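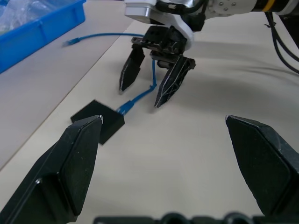 Caltstead, 9 September 2019

Hard water again. The kettle has a ring of scale a week after I cleaned it, so this morning I finally ran the test kit on the kitchen tap. It reads 18 grains per gallon. The sheet from the water utility gives 13, but that is a figure for the whole district, and our end of town is fed from the Farkerton well field. I ran the strip twice and got the same color both times.

The softener in the basement is a Dreßler, put in by the previous owners. Its hardness dial was set to 13, presumably copied from the same sheet. With that setting it regenerates too late, and for the last stretch of each cycle the house gets raw water. That fits what I see at the shower head, where the scale comes in bands. I moved the dial to 18 and started a manual regeneration at lunch. The brine draw was slow. Salt level is fine, so I suspect the injector screen. I have not opened it yet.

Meter reading before I started: 2,000 gallons since the last cycle, which is too many for a resin bed this small at the true hardness. I should have checked this in June when the dishwasher began leaving film on the glasses. I blamed the detergent and changed brands, at some expense. 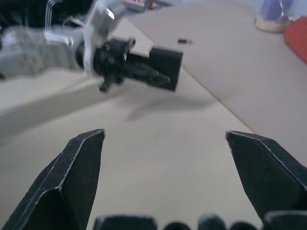
The bypass valve drips when turned past halfway. It needs 2 O-rings, and the hardware store carries the size next to it but not the right one. Darnonell lists them by mail. I added a spare injector screen to the order and a packet of silicone grease, as the old grease has gone to something like wax.

Evening: regeneration finished while I was doing the dishes. Tap water now tests below one grain, cold side. The hot side is still hard and will be until the tank turns over. I drained a bucket from the bottom of the water heater and got a cup of white grit, coarse, like aquarium sand. More in there, I expect. Will drain another bucket tomorrow and again on the weekend, then write the new setting on the tape inside the softener lid.

Rain after nine. Gutter over the back door is overflowing at the corner joint.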